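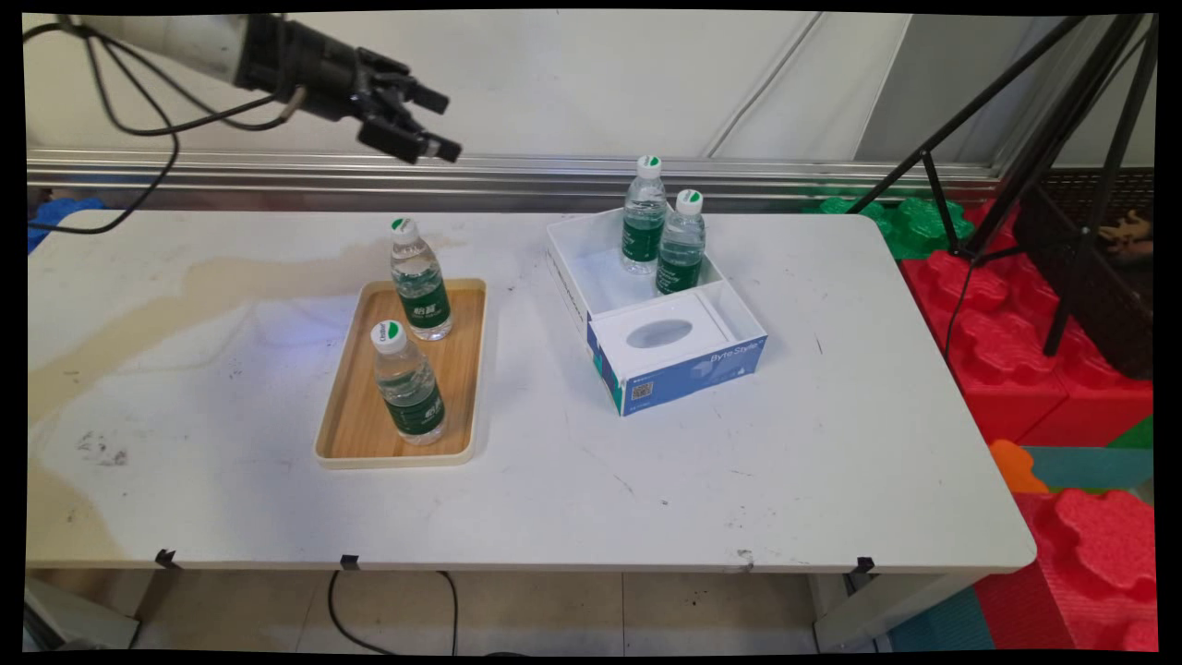

The Thirst Business

Why is everyone suddenly so worried about how much water you drink?

By Tuva Aasen
2022-04-01

My phone told me I was behind. It was ten in the morning, I had finished two cups of coffee and a bowl of oatmeal, and according to an app called Dokoto I was "entering a deficit."

I felt fine. I drank a glass of water anyway, and the app gave me a small blue badge.

Dokoto is free for 13 days and then it isn't. It wants your weight, your age and your zip code, and from these it works out a daily target. Mine was 2,942 milliliters. I asked the company how it got to a number that exact, and a press officer sent me a link to a page that said the formula was "science-backed." The science was not on the page.

It has plenty of company. Unari sells flavored salt in paper sticks to people who sit at desks. Hutudard makes a bottle that lights up when you ignore it. My gym has started handing out hydration scorecards at the front desk, and the man who gave me mine could not say who had written it.

Fatemeh Hosseinzadeh taught physiology to nursing students for most of her career and has little patience for any of this. "You already own a very good device for telling you when to drink," she told me. "It's called being thirsty." She makes exceptions – older people, people with kidney stones, anyone working outdoors in real heat – and says those people should hear it from a doctor. An office worker in November is not on her list. Soup counts, she says, and so does coffee.

I did try to be fair. I hit my target every day for the full trial. My skin looked the same. My afternoon slump came at the usual hour, now broken up by trips down the hall. A friend swears her headaches went away when she started using Unari, and maybe they did, but she also quit wine that month.

What bothers me is the tone. The ads talk to healthy adults as if they were houseplants somebody forgot. Then comes the price, which for the Unari sticks works out to more than I spend on coffee, and coffee at least does something.

I deleted Dokoto on the last night of the trial. It asked me if I was sure, and then it asked again.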